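3.2 Announcements of celebrity weddings in regional newspapers

The second part of our material comes from the entertainment pages of four regional newspapers. We wanted to know how a wedding between two actors is told to readers who live far from the event and who know the couple only from the screen. The corpus has 900 short articles, and all of them were read by two coders. The first coding was done by Hanan Hamdan and the second by Oisín Rafferty, who did not see the first results.

For each article the coders noted who speaks first. In many cases this is neither the bride nor the groom but a friend who is also famous. This friend gives the news in a television interview, and the newspaper repeats it the next morning with small changes. We call such a text a "friend report". It is usually shorter than an article based on a statement from the couple, and it contains more jokes. The Clurndale paper printed more friend reports than the other three together, and its editor, Heike Mühlbauer, told us in November that they are easy to place on a page which is already full.

The coders also marked each mention of food, clothes and gifts. Sweets given to guests were a special problem for us. Some writers put them under food and others under gifts, and in the Tallon paper both solutions appear in one article. After a discussion we decided to code them always as gifts.

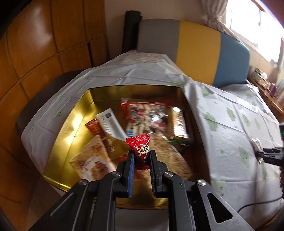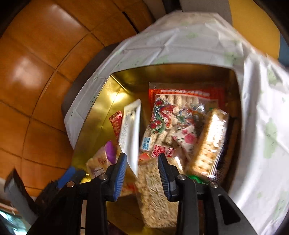

Figure 4. Small packaged snacks in a gold-colored tin.

3.3 Length and position of the articles

The longest article in the corpus has 1,750 words and describes the wedding of a singer from Nurnia. It is an exception. Most of the articles stand in a narrow column at the side of the page, without a named author, and the same sentences can be found in more than one newspaper. We kept these repeated texts in the corpus when at least the headline was different. In 14 cases the headline was also the same, and we counted the article only one time.

Position on the page was more difficult to code than length. The digital archive of the Magalhães collection shows each article alone, so the coders had to go back to the printed edition. Donal Mac an tSaoi helped us with the older volumes, where the page numbers are often missing.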